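24 April 2018

Archive bench, protest footage project

OK, back on the Zonska material after too long away from it. Picking up where I left off in February, when I had the marches sorted by street and then ran out of steam halfway through the night clips.

Good news first: the second drive from Drotov mounted fine this morning. 2,000 files on it, a mix of phone video, scanned leaflets and a big pile of stills from the week the square was closed off. I copied the whole lot to the Helix share before touching anything (learned that one the hard way!) and ran checksums on both sides. They match except for 9 files, all of them short video clips. I recopied those and seven came over clean. The other two still fail and I think the damage is on the source drive. I've put them in a folder called "sick" for now. Please don't delete it.

Next job was timing. We have three different accounts of when the police line moved up from the bridge, and they don't agree. The union newsletter has it before noon, the city statement has it after one, and the radio log just says "midday," thanks a lot. So I tried the shadow trick again on the stills that show the Tomaszewski building, using the flagpole and the edge of the steps. I got a usable angle on five pictures. Four of them cluster nicely before noon, so the newsletter is looking better than I expected. The fifth is way off, and I suspect it was taken on a different day and got swept into the same folder. The banners are different too, now that I look at it.

One caution for whoever reads this: the clock on the phone that shot most of the bridge clips is wrong by 60 minutes. Summer time, I'm pretty sure. I haven't corrected the file names, only added a column to the spreadsheet with the adjusted time. Leave the names alone or we lose the link to the contact sheets.

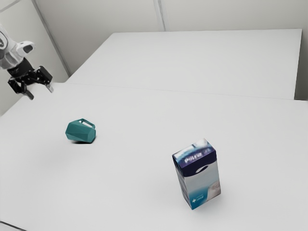

Simulated tabletop, mug on its side, gripper open.

After lunch I went through the leaflets. The scans are better than the February batch, whoever did them used a darker backing sheet and the print from the other side doesn't bleed through nearly as much. The text recognition still trips over the hand-lettered ones, so I typed those in myself. Slow going but kind of absorbing, and I found the same list of demands in two versions, one with the line about releasing the detained students and one without it. The paper and the layout look the same to me. I'd love to know which came first. No date on either one, of course.

Faces: I'm still blurring everyone in the copies that go out, including people who are way in the back. The masters stay as they are on the restricted side. The automatic pass misses people in profile and anybody with a scarf up, so every clip needs a watch-through by eye afterward. I got through the bridge set and the first part of the market set.

Still to do:
finish market set
ask Drotov if the original phone is around anywhere, for the two sick clips
find a second source for the odd fifth still
rename the column "time2", it's a terrible name
more folders for the paper leaflets, we're down to the bent ones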